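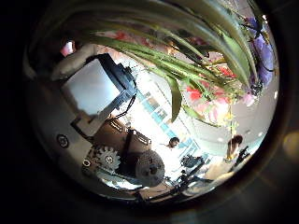

Keeping Cut Flowers Fresh at Home

Last updated: March

Fill a clean vase with 390 ml of cool water and stir in the flower food. Strip any leaves that would sit below the waterline. Cut 2 cm off each stem at a slant with a sharp knife – scissors tend to crush the soft ones.

Stand the bunch in the water right away and leave it in a cool room for almost five hours before arranging. Tulips should stay in their paper during this time.
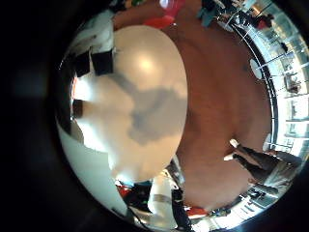
Water needs changing every two days. Rinse the vase, trim the stems again and refill. Wipe up drips before you set the vase back down, above all on a reddish-brown wood surface like this one, where a pale ring shows. A felt mat from Homora or any thick coaster will do.

Take out faded blooms as they go. Daffodils need their own vase for the first day – the sap is hard on other flowers.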